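Skovia's Perkiser Adapter Lets Old Gamepads Work With New Consoles

March 9, 2026 – Skovia today released the Perkiser, a thumb-sized USB adapter for people who own a drawer full of perfectly good gamepads and a console that refuses to speak to any of them.

The Perkiser recognizes 185 controller models at launch, including several their makers would prefer to forget. Button layouts are set in the free Gratance app, which stores up to eight profiles and does not ask for your birthday.

"We tested one pad that had been under a couch since November," said Zeeshan Pirzada, product lead at Skovia. "It paired on the first try. The left stick still drifts, and we can't help with that."

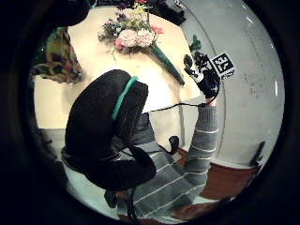

Rumble works on most wired pads. Motion controls will follow in a firmware update, as will support for the McKinnon flight stick, which 11 beta testers requested with surprising force.

The Perkiser is available now from Skovia's online store in black or a slightly different black. A 15-inch extension cable is included.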